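Fil un peu long sur l'arrivée du bras robot à l'atelier de démontage de Skismont. Je travaille au reconditionnement des PC depuis neuf ans, et on me pose souvent la question, alors je mets tout au même endroit.

1/ Avant, un poste, c'était une personne, un tournevis et une pile de tours de bureau. On ouvrait, on sortait le disque, la mémoire, les cartes, on triait. 45 machines par jour et par personne quand tout allait bien. Les poignets s'en souviennent.

2/ Depuis juin, Suvora nous fait tester une cellule automatisée. L'opérateur pose la tour couchée, panneau retiré, et le bras travaille dans le boîtier. Nous, on prépare, on surveille, on reprend à la main ce qui coince.
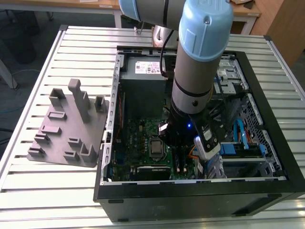 Darnomell : chez nous on a eu la même promesse, et au bout d'un an l'équipe avait fondu. Ils vous ont dit quoi sur les postes, par écrit ?

3/ Réponse à Darnomell, parce que c'est la bonne question. Par écrit : pas de suppression de poste pendant l'essai. Après l'essai, rien. On a demandé que ce soit ajouté à l'accord, la réponse doit venir du siège. Je posterai quand on l'aura.

4/ Ce qui a changé dans la journée : moins de gestes répétés, plus d'attente. On reste debout près de la cellule, on regarde, on valide. Certains collègues préfèrent. Moi, je trouve la fin d'après-midi longue.

5/ Le plus dur à automatiser, ce sont les clips et les loquets. Chaque modèle a les siens. À la main on sent quand le plastique va céder, et on change d'angle sans y penser. Il a fallu expliquer ça aux gens de Suvora, modèle par modèle.

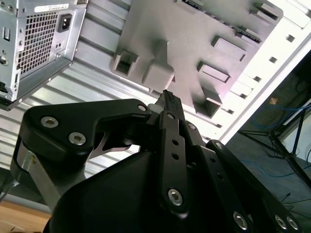 6/ Ces heures d'explication n'étaient prévues nulle part. On a fini par obtenir qu'elles soient comptées comme de la formation, avec la prime qui va avec. Si ça arrive chez vous, demandez-le dès le premier jour.

7/ Côté cadence, le bras est plus lent que nous sur une machine propre et connue. La direction le sait. L'intérêt pour eux, c'est qu'il puisse tourner le soir. L'objectif affiché est de 100 tours par jour avec la cellule et un seul opérateur. On n'y est pas.

8/ Autre point : le suivi. La cellule enregistre chaque arrêt et chaque reprise manuelle. Au début, les reprises apparaissaient avec le code de l'opérateur. On a demandé que ce soit retiré, c'est fait.

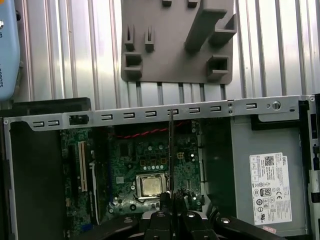
9/ Pour les nouveaux, je suis plus partagé. On apprenait le métier en ouvrant des machines toute la journée. S'ils passent directement à la surveillance, je ne sais pas comment ils sauront reprendre la main quand ça bloque. On a gardé un poste manuel, chacun y passe à tour de rôle.

Le site de Quintana doit recevoir la même cellule à l'automne. Si des collègues de là-bas lisent ce fil, mes messages sont ouverts, je peux vous envoyer la liste des points qu'on a négociés.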